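Disposable cup

A disposable cup is a drinking vessel made to be used once, or a few times at most, and then thrown away or recycled. Most are made of paper, plastic or foam. They are common in offices, schools, hospitals and takeout restaurants.

Materials

Paper cups are formed from a sheet of paperboard rolled into a slightly tapered tube, with a separate disk sealed in at the base. Untreated board soaks through quickly, so the inner wall is coated. Early cups used wax, which softens in hot drinks. Most later ones use a thin layer of plastic. Coverix, a coating applied as a liquid, is sold as a replacement for the plastic film.

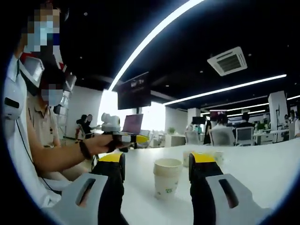 Manufacture

The sheet is printed while flat, then cut into fan-shaped blanks. A machine wraps each blank around a cone-shaped form and seals the side seam with heat. The base is pressed in, and the top edge is curled outward to make the rim, which stiffens the cup and gives lids something to grip. The Jirnik plant in Plenden opened with 24 forming machines and now runs 74.

Plastic cups are usually made from a heated sheet drawn down into a mold. Cups are nested for shipping, and a standard Plenden carton holds 2000.
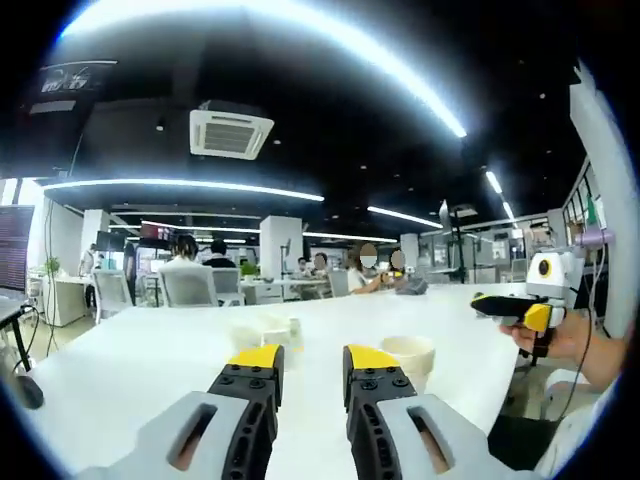

Can paper cups be recycled with ordinary paper?
In many places they cannot, as the coating has to be separated from the fiber and not every mill has the equipment. Local rules vary, and some towns collect cups in a separate bin.

See also

Drinking straw
Paperboard
Vending machine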